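Nähen üben, Teil 2

20. März 2021

Seit dem letzten Eintrag habe ich 43 Knoten gemacht, die meisten am Küchentisch an einem Stück Schaumstoff. Das geht für die Handgriffe, aber Schaumstoff gibt anders nach als Gewebe. Für den Kurs in Sokbridge gab es deshalb Übungsblöcke von Greda.

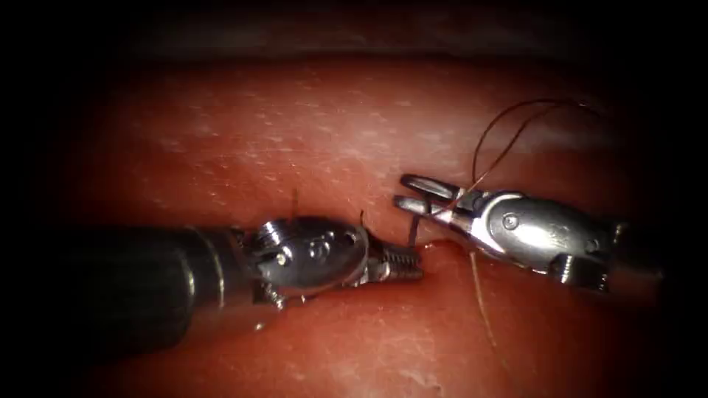 Der Faden war für mich an den beiden Tagen das größere Problem als die Nadel. Ich greife ihn gern zu weit hinten, dann ist das freie Ende zu lang und die Schlinge rutscht weg. Die Spitzen müssen zum Knoten dicht zusammenkommen, so wie hier über der rötlichen Oberfläche, wo sie sich fast berühren. Links sind die geriffelten Backen geschlossen, rechts stehen sie noch offen. Bei mir sind am Anfang gern beide offen, und dann hält gar nichts.

Abstand der Stiche

Im Skript von Dawber steht viel zur Spannung und wenig zum Abstand. Ich setze den ersten Stich fertig, knote, schneide ab und gehe erst dann weiter. Einzelknopfnähte also, keine fortlaufende Naht. Das dauert länger - dafür kann ich einen schlechten Stich wieder herausnehmen, ohne alles aufzumachen. Ein einzelner Stich über dem Schnitt, kleiner Knoten, zwei kurze Enden, daneben der nächste lange Faden: so sieht der Zwischenstand dann aus.
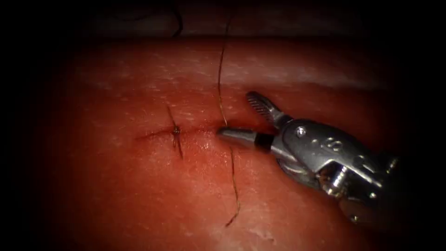
Was ich noch brauche

Neuen Faden, der alte ist fast auf. Einen eigenen Block, wenn Greda im Juli wieder liefert. Bis dahin bleibt es beim Schaumstoff.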